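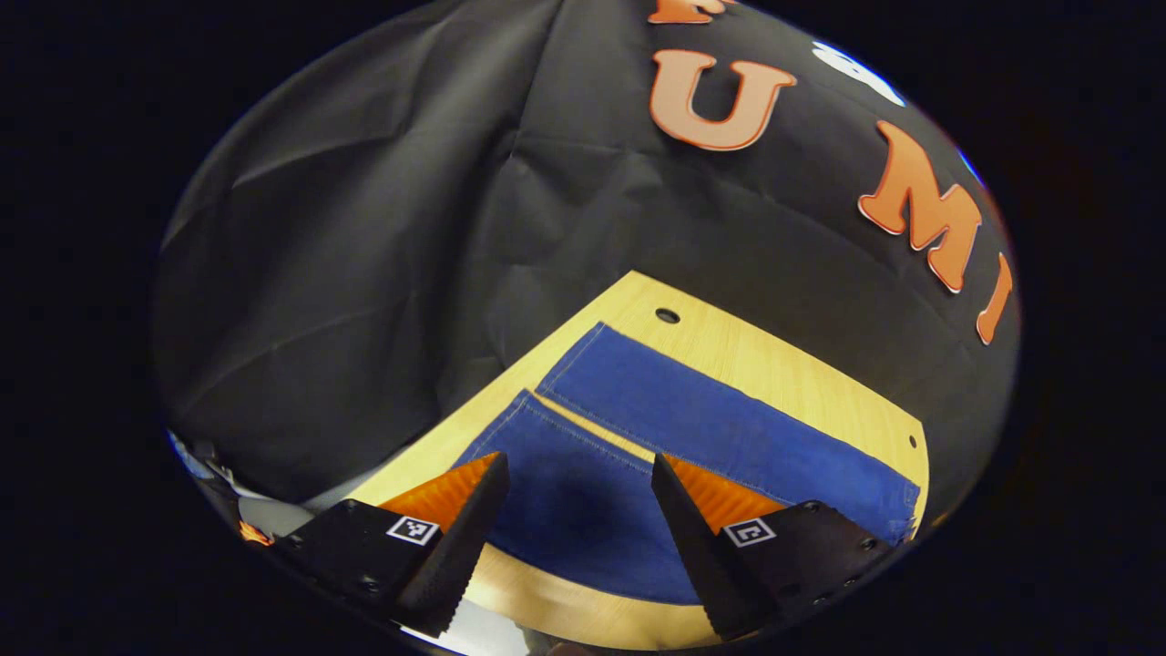 Figure 6. Cut-out orange letters attached to a creased black cloth.

4.2 Lettering on cloth backdrops

Besides the painted boards, we also looked at letters which are fixed on cloth. Cloth backdrops are common in the community halls of Hilville and Famport, where the same wall is used for a market in the morning and for a meeting in the evening. The cloth is cheap to store, but it creases, and the creases change how the colour of the ground is seen. On matte black fabric the folds may catch the light and become grey, so the contrast behind one letter is not always the same as behind its neighbour (Figure 6).

For the reading test we prepared 11 short words in capital letters. Each word was shown once on a straight baseline and once along an arc. The participants sat at the back of the hall and read the word aloud as soon as they were sure of it. In total we recorded 860 readings in Hilville and Famport together. The readings from Inddale were left out, as the hall there has windows on both sides and the blinds could not be closed.

Words on an arc were read more slowly than words on a straight line. The difference was small for words of three or four letters and became larger with longer words. Most of the errors were made with narrow letters near the end of the arc, where the tilt is strongest. An I in this position was sometimes taken for a slash or for part of the letter before it. Wide and round letters, such as U and O, suffered much less.

We did not find a clear effect of the creases alone. Ironing the cloth helped older readers a little, but the result did not repeat in the second hall, and we prefer not to build on it. The outline of the letters seems to be more important. A darker outline in the same colour family kept the edge of the letter visible also where the ground was uneven. This agrees with our results for the painted boards in Section 4.1, although there the outlines were thicker and the colours fewer.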